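Skitetti Example Gathering: Questions I Get Asked

Last touched 11/10/2018 by Annick

I run most of the teaching sessions for Skitetti, so the same questions keep landing in my inbox. I finally typed the answers up. If yours isn't covered, write to me or to Amrit Sutherland, who looks after the training side and knows far more about it than I do.

What counts as one example?

One try at one task, start to finish. I guide the arm by hand, it picks up the part, brings it to the board and lets go. The recording has the arm's positions, the finger opening and the pictures from the wrist camera, all on the same clock. If I stop halfway to scratch my nose, that's still one example (a bad one, and I tag it that way).

How many do you have so far?

495 for the processor task as of this update. We started in September with a batch of 40, just to see if the learner would pick up anything at all. It did, a little! It learned to head for the board and then hover over it like it had forgotten why it came.

Do you throw out the bad ones?

Hardly ever. I tag them "slip," "miss" or "gave up" and they go in their own folder. Amrit wants the slips in particular, mostly the ones where I recover and carry on. 81 of ours have some kind of recovery in them, and he keeps asking for more.

Why a printed panel and not a real motherboard?

Money, mainly. I bend things. A gray printed panel with a socket and a memory slot costs us an evening on the printer, and I can tilt it or swap it without crying over it. The processor is a proper one with its metal lid, so the grip and the shine are what the learner will meet later on.

Doesn't the shine confuse the camera?

Sometimes, yes. The metal lid throws back a lot of light at certain angles, and I used to chase it with bits of cardboard. Amrit asked me to quit doing that and just record at different times of day — much less work for me, so no complaints.

What does the wrist camera get to see?

Mostly fingers and whatever is between them, with the socket a bit further on. It's a tight view, and it takes getting used to if you're steering from the screen. 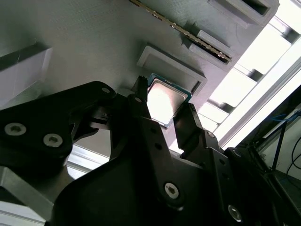

How long is a session?

I stop after 8 good ones in a row, or when my shoulder says so. Tired hands make sloppy examples, and the learner copies sloppy very faithfully.

Can I come and record some?

Please do! We could use hands that aren't mine, as right now the thing moves exactly like me. Bring short sleeves, and expect your first few tries to go in the "miss" folder.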